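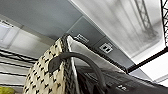 Shop Assistant, Part-Time (Holholm Bags and Home)

Holholm is hiring a part-time shop assistant for our store on Barrera Street. We sell tote bags, baskets, table linens and small household goods. The job is permanent and starts as soon as the right person is available.

Hours and pay

The position is 24 hours a week, spread over four days, and one of those days is always Saturday. Shifts run from 9:30 a.m. to 4 p.m. with a half-hour unpaid break. Base pay is $1,186 every two weeks before taxes. Overtime is rare outside the holidays. Staff get 50 percent off one item per season and a smaller discount on everything else.

What you will do

You will open or close the store, run the register, answer the phone and help customers find what they came in for. Many of them want to know how much a bag holds, whether the handles will last and how to clean the lining, so you will need to learn the stock well. We teach this during your first 2 weeks.

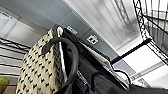
You will also unpack deliveries, price new goods and put returns back on the shelf. Deliveries come from our warehouse in Wetum on Tuesday mornings. Boxes can weigh up to 35 pounds. There is a hand truck, but the stockroom is down a short flight of stairs and has no elevator.

In January we close to customers for 3 days to do the yearly stock count. All staff work those days and are paid as usual.

What we are looking for

At least one year of work in a store, cafe or similar place. You should be comfortable handling cash and counting out a drawer. Basic spreadsheet skills are useful for the weekly order. Spanish is a plus. A driver's license is not required, though the last bus to Stavier leaves at 5:10 p.m., so check the timetable if you live out that way.

You must be 18 or older and allowed to work in the United States.

How to apply

Send a resume and a short note saying which days you can work. Two references are enough, and we call them only after an interview. Applications can be dropped off at the counter in an envelope marked for Larasati Subramaniam, store manager, or mailed to the store. Please do not send original certificates.

Applications close at the end of the day on Saturday, July 13, 2024. Interviews are held at the store and last half an hour. They are run by Larasati Subramaniam and Wenceslao Quezada, who handles buying. People invited to a second meeting will work a two-hour trial shift, paid at the normal rate.

If you applied last year, you are welcome to apply again. Please send a new resume, as we do not keep old ones on file.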